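Jokero: project report, November 23, 2022

Our plan claimed that a pair of hand-held grippers could teach a home-built arm to tidy a room. I doubted it then and I still do. We recorded 65 takes in the shared workshop, and 8 had to be thrown out when the tracking lost the square markers on the cubes. The rest looked clean on screen, which proves little. The arm has yet to copy a single one from start to finish.

The grippers themselves are decent. My complaint is with the cable on the left one, which trails to the floor and limits how far you can turn near the office chair.
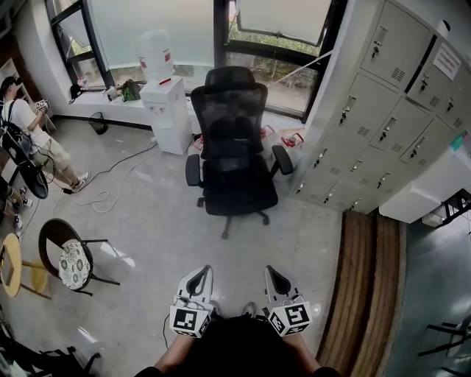 Rogelio Belmonte read the draft and thought I was being unfair: the arm's wrist motor is weak, he wrote, and no amount of good takes will fix that. Maybe. We bought that motor on his advice.

Cost so far is roughly 50 dollars over plan. I would swap the motor, run the same takes again, and hold off on any claim about tidying until the arm finishes one.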